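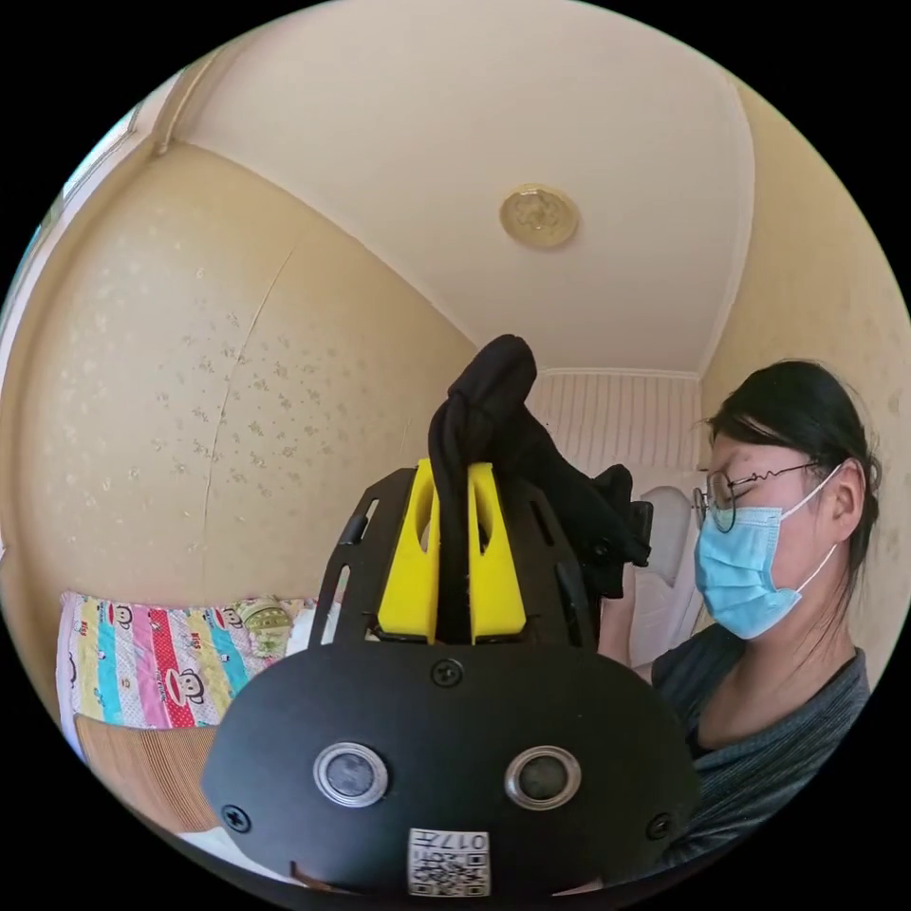
Bedroom and laundry walk-through, February 16, 2023
Checked by Pádraig Hayes, Relstead, room 2

Pockets emptied before folding: OK. I'm a stickler for this one ever since a pen went through the wash in December!

Dark clothes sorted from the whites: OK, but please keep a gap between the piles. Lint travels!

Bed clear before folding starts: Needs work. I like a bare bed, and there's still a quilt on this one (the monkey one, which I love, so no hard feelings). 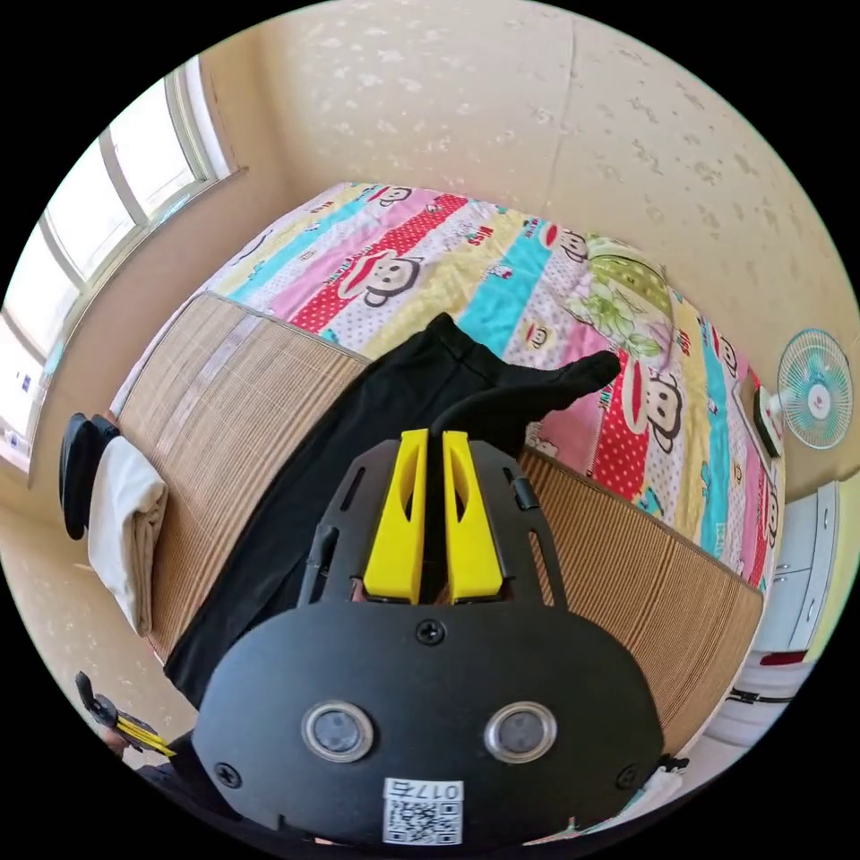

Trousers laid flat, legs straight: Redo. Line up the seams first, then fold one leg over the other and smooth down from the waist. Takes seconds and saves you the ironing!

Sleeping mat: Run your hand along the edges and feel for splinters or loose strands, they snag knits like crazy. Wipe down with a damp cloth, no soaking.

Pillow: Cover goes in with the next light load.

Floor by the bed: Keep it clear for walking, shoes too.

Cormac Heffernan has the follow-up. Leave the sheet on the door when you're done, Cormac, and initial the redo line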